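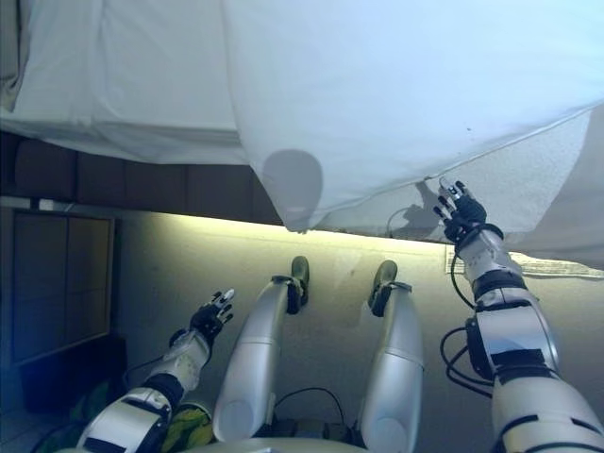

プレットサイドの家 寝室のページ

ギャラリー一覧 > 二階 > 寝室

文 ウィダッド・ガネム
更新日 2019年8月17日

プレットサイドの家の寝室を、布のことを中心にまとめました。ミトットヴィルに引っ越してから、私はこの部屋のベッドを整えることが好きになりました。以前は、朝に掛け布団をざっと引き上げて終わりにする人間でした。今は、シーツを替える日を少し楽しみにしています。

日本語は大人になってから勉強しましたので、布や縫い物の言葉にはまだ自信がありません。間違いがありましたら、どうぞ教えてください。前に「枕カバー」と「掛け布団カバー」を取り違えて書いたとき、親切な方がメールをくださいました。そのページは直してあります。

シーツを広げる

白い大きなシーツを広げるときが、この部屋の仕事の中でいちばん気持ちのよい時間です。両手で端を持って、少し高く上げて、空気を入れるようにしてからマットレスの上に下ろします。布が落ちるまでの短い間、部屋の中の光が変わったように感じます。薄い布は光を通しますから、向こう側にあるものの影が映ることもあります。

一度できれいに下りることは、あまりありません。たいてい片方へ寄ってしまいますので、足元のほうから引いて直します。ケケリ・アンサーさんは私の隣の家に住んでいて、若いころにホテルで働いていました。彼女に習った順番は、頭側の角を二つ先に留めて、それから足側へ回るというものです。私は長い間、右側の角を二つ、次に左側の角を二つ留めていました。それでも敷けますが、最後の一つの角がとても固くて、爪を折ったことがあります。

しわについては、家族の中で意見が分かれています。私は手のひらで外へ押して伸ばす程度で十分だと思います。クワベナはアイロンをかけたいと言います。彼は自分のシャツにはかけませんのに、シーツにはかけたいのです。話し合いの結果、お客様が来る前の日だけ、枕元に近いところにかけることになりました。

シーツの選び方

いま使っているシーツは、ホーセンスという店で買った綿のものです。袋に300という数字が書いてあり、お店の方に聞きましたら、糸の密度のことだと説明してくれました。数字が大きいほどよいと私は思っていましたが、触って比べてみると、好みの問題が大きいようです。私は少しさらっとした布が好きです。もっと高いものはつるつるしていて、夜中に体が滑るような気がしました。

色は白と決めています。前の家では薄い緑と、花の模様のものを持っていました。模様のあるシーツは楽しいのですが、洗い替えと枕カバーの組み合わせを考えることが面倒になりました。白でしたら、どれを出しても合います。そのかわり、コーヒーは寝室に持って入らないという決まりができました。この決まりを守っていない人が一人います。

ゴムの入ったシーツをたたむことは、今も上手にできません。マリアマ・オドイさんが台所のテーブルの上で三回も見せてくれました。角の中に手を入れて、もう一つの角をかぶせるところまでは分かります。その次で、いつも布が裏返しになります。私のたたんだシーツは四角よりも丸に近い形をしています。棚の奥に入れれば見えません。

寝具を戻す順番

シーツが終わりましたら、次は毛布と掛け布団です。私は毛布を先に敷いて、足元のほうに少し房が見えるようにします。掛け布団はその上に置きますが、朝は全部広げないで、ゆるく折って、しばらくそのままにしておきます。夜の間の湿気を逃がすためです。この習慣は母からのものです。母は窓も必ず開けました。冬の一月でも開けましたので、私と妹は服を着たまま毛布にくるまって、朝ご飯を待っていました。
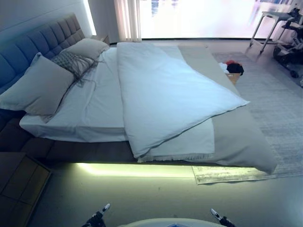 足元にかける長い布は、日本語では「ベッドランナー」または「フットスロー」と呼ぶそうです。どちらを使えばよいのか迷いましたが、ここではランナーと書きます。灰色で、思ったよりも重い布です。買ったときは、これは何の役に立つのかと家族に聞かれました。私もよく分からないまま買いました。今では、昼間に少し座りたい人がランナーの上に座りますし、旅行かばんを開けるときにも下に敷いておくと安心です。

掛け方には、まだ決まった形がありません。まっすぐ横に渡すと、ホテルのようになります。足元の角から下へ長く垂らすと、もう少しやわらかい感じになります。ランナーの端がラグの上まで届くと、踏んでしまう人がいますので、気をつけています。

枕とクッション

枕は薄い灰色の大きなものを二つ使っています。シーツと同じ白にすることも考えました。ヘッドボードのほうが四角い区切りのある、しっかりした見た目ですので、枕が真っ白だと間が急に明るくなりすぎる気がしました。灰色はその間をつないでくれます。コルコル・アッドさんは、枕は立てて置くべきだと言います。私は立てても、一時間後には傾いています。傾いた枕も私は好きです。

房の長いクッションは、灰色と白の糸の編んだような感じが気に入って選びました。市場の最後の時間に行きましたので、少し安くしてもらいました。房がたいへん長く、置くたびに違う方向へ広がります。はじめの週は、指でとかしてそろえていました。今はそのままにしています。

このクッションは洗うことが難しいです。房を細い糸で三つか四つにまとめて結び、網の袋に入れて、いちばん弱い洗い方で洗います。結ばないで洗ったことが一度だけあり、ほどくために映画を一本見る時間がかかりました。乾かすときは平らに置きます。つるすと重さで形が伸びてしまいます。

床の明かり

ベッドの下の縁に沿って、細いLEDの明かりが付いています。黄色に少し緑が入ったような、暖かい色です。はじめは飾りだと思っていましたが、夜中に起きたときに便利です。天井の明かりをつけなくても、床がよく見えます。灰色の床はつやが少しありますので、弱い光でも十分です。

困ることは、ほこりもよく見えるということです。明かりがない家では、ベッドの下のほこりを気にしたことはありませんでした。今は週に二回、柄の長いモップを入れています。モップの頭が平らなものでないと入りませんので、買う前に高さを測ることをおすすめします。私は測らないで買いまして、その一本は玄関で使っています。

ラグについて

ラグは、はじめから色がかすれたような模様になっている、薄い灰色のものです。届いたとき、クワベナは古いものを送られたと思って、店に電話をかけようとしました。こういう模様なのだと説明しましたら、「新しいのに古い」と言って笑っていました。端には生成りと灰色の織りの縁があり、私は模様よりもこの縁のほうが好きです。

置く場所は、朝に足を下ろす側にしました。ベッドの下に少し入れてもよいのですが、掃除のときに引き出すことが大変です。滑り止めは、プリレオという会社の網のようなシートを切って使いました。品番は2419です。同じものを探している方から質問がありましたので、書いておきます。はさみで簡単に切れますが、縁まで全部敷くと見えてしまいますから、指二本分ほど内側にするときれいです。

洗う日のこと

シーツと枕カバーは週に一度、毛布は月に一度洗います。掛け布団は季節の変わり目に外のお店へ出します。洗う日の朝は、着る物もいっしょに集めてしまうと早いのですが、黒や赤の服は白いシーツと同じ機械に入れてはいけません。当たり前のことを書いてすみません。私は赤い靴下を一つ見落として、枕カバーを桃色にしたことがあります。そのカバーは今、掃除のときに使っています。

服は小さな木の箱に入れて、ベッドの横のラグの上に置くことがあります。本当は棚に戻すものですが、たたむ前の服には、どこかに居場所が必要です。ふたのある籠も試しました。ふたがあると中を忘れてしまい、探していたシャツが何日も後に出てきました。箱は上が開いているほうが私には合っています。

干す場所は二階の裏のベランダです。大きいシーツは二つに折って、ずらして掛けます。ぴったり半分に折ると内側が乾きません。風のある日は洗濯ばさみを多めに使います。去年の夏、シーツが一枚、隣のアンサーさんの庭のトマトの上に飛んでいきました。彼女はそれをホテルのやり方できれいにたたんで、持ってきてくださいました。私のたたみ方より、ずっと四角でした。

夏の寝具、冬の寝具

八月のミトットヴィルは、昼は暑くても夜は涼しくなります。夜の室温が22度より下がると、私は毛布を足まで掛けます。19度になると、クワベナも黙って毛布を引っ張ります。それまでは窓を開けて、シーツと薄い掛け布団だけで眠ります。

冬はここに厚い羊毛の毛布が一枚加わります。これはオドイさんから譲っていただいたもので、濃い青です。白と灰色の部屋に青が入りますので、冬だけ少し違う部屋のようになります。虫に食われないように、夏の間は布の袋に入れて、杉の小さな板といっしょにしまっています。板の香りが弱くなったら、紙やすりで表面を軽くこすると戻ります。

いただいた質問

「白いシーツの黄ばみはどうしていますか」
洗う前に、お湯と粉の酸素系漂白剤に一時間つけます。お湯の温度は、シーツに付いている洗濯表示を見てください。首の当たるところだけは、先に石けんを少し塗ります。

「布張りのヘッドボードの掃除を教えてください」
掃除機の柔らかいブラシで、縫い目の溝を上から下へなでます。水は使っていません。一度、濡れた布でこすって輪のような跡を作り、消すまでに日数がかかりました。

「ランナーはどこで買いましたか」
シーツと同じホーセンスです。ただ、今年のカタログには同じ灰色がありませんでした。似た色で、もう少し軽いものがあるそうです。

「毎日きれいに整えているのですか」
いいえ。急ぐ朝は、掛け布団を斜めに置いたまま出かけます。夕方に帰って、そのまま潜り込む日もあります。

これから直したいところ

ヘッドボードの近くに、本を置くための小さな台がほしいと思っています。アッドさんは丸いもの、私は四角いものがよいと思っていて、まだ注文していません。それから、冬用の掛け布団カバーを作る予定です。布は買ってありますが、ボタンにするか、ひもにするかで止まっています。使いやすさをご存じの方は、メールで教えていただけるとうれしいです。

次の更新では、同じ二階の書斎のカーテンを載せます。裾を縫い直しているところですので、少しお時間をください。

前のページ 二階の廊下
次のページ 書斎（準備中）
ギャラリー一覧に戻る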